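2 min read

Kandville seed co-op, open day

So I finally got to the Kandville open day, and I came home with mud to the knees! Adjoa Agbeko walked us round the trial plots - 16 kinds of cowpea, all grown by local farms - and then let us taste a few.
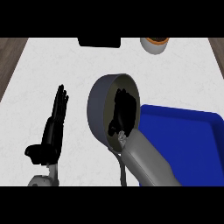
Lunch was bean stew, and I had seconds. The seed store closes till September, so order early.

9 shares

2 comments

Idris Gittins: Which cowpea won?

Efa Beddoe: The small red one, easily!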